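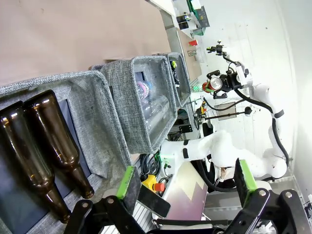
From: Yaryna Hnatiuk
To: Marness building list
Date: 23 September 2021
Subject: Re: Recycling bins, second try

Petro Lytvynenko wrote:

> Before we order anything for the other floors I'd like to hear how the
> felt bins are holding up in your room. We looked at the hard plastic
> ones from the Cheetham catalog, and they're cheaper by a fair bit, but
> Antonina says the noise of bottles going into them carries straight
> through to the reading room. Also, can you tell me which bin is
> supposed to be for what? I've had two people ask me and I gave them
> two different answers.
>
> Petro

Petro, and everyone else who asked,

The felt bins are fine. We've had them since May and I would buy them again, with a couple of changes.

First, which is which. The big gray one is for glass. The one next to it is for plastic cups and cans, mixed, because the depot at Felside takes them together. The small one at the end of the row is for odds and ends that don't belong in either, and I empty that one by hand. They should always stand in that order. When the row gets shuffled, people go by size and not by label, and then we get bottles in with the cups.

Bottles go in lying down. I know it seems fussy, but a bottle dropped in neck first is the one thing that makes a racket even in felt. Laid on its side, it hardly makes a sound. Please make sure they are empty. The dark lining in the big bin hides stains pretty well, so a little leftover in the bottom of a bottle can sit there for days before anyone smells it. Brown glass is all we collect here at the moment. If you have clear or green, take it down to the crate by the back stairs.

Cups and cans need no special treatment. Don't crush the cans. The depot sorts by shape on the first pass and flattened ones end up in the wrong pile, or so I was told when I called them. Cups can be stacked if you have several.

Things that are not recycling keep turning up in the middle bin. I've pulled out pens, a glasses case and somebody's calculator. If you put something down on that side of the room, please put it on the shelf at the back. I check the bins before I empty them, but Hsiu-ying does it when I'm away and she shouldn't have to go fishing around for your things.

Now for how they are holding up. The felt itself has not worn through anywhere. The rims are thick and keep their shape, though the middle bin tends to lean once it's more than half full. Leaning it back against its neighbor fixes that. Lint is a small problem. Little bits of paper stick to the outside and you have to pick them off or go over it with a brush. A vacuum works too, on the low setting.

Washing is the weak point. Pirura, who make them, say to wipe with a damp cloth and leave them to air dry. I tried soaking the small one over the summer after a yogurt accident and it took four days to dry – and it came back a bit narrower than before. So don't soak them. If something spills, blot it right away, then wipe.

What I would change for the other floors:

Get the lined version for anything that takes bottles or cans. The lining wipes clean in a few seconds.

Get the same size for glass and for cups. The cup bin fills up much faster than I expected, and the glass bin never gets anywhere near full. I had it backward when I ordered.

Put them on a surface and not on the floor. At bench height people look at what they're doing. Our old floor bin got everything thrown at it from across the room, with mixed results.

As for cost, Ulla has the invoice. I remember over 70 dollars for our set with delivery, but she can give you the right number. The hard plastic ones will outlast these, I don't doubt that. If your floor isn't near the reading room, you may be happier with plastic, and I wouldn't argue with you about it. For ours the quiet matters more.

One more question for the list. Does anyone have a use for clean brown bottles? Antonina used to take a few for her plant cuttings, but she says she has 17 on her windowsill and is done. I'd like to see them reused if somebody wants them. Otherwise they go down with the next load. Labels soak off easily in warm water with some baking soda, and the necks are narrow enough to hold a single stem upright. I can leave them in the kitchen on the second floor if you write to me first. Please don't take them out of the bin yourself, as I keep a tally for the building report.

Petro, if you want to come by and look at the bins before you order, I'm in most mornings until eleven.

Yaryna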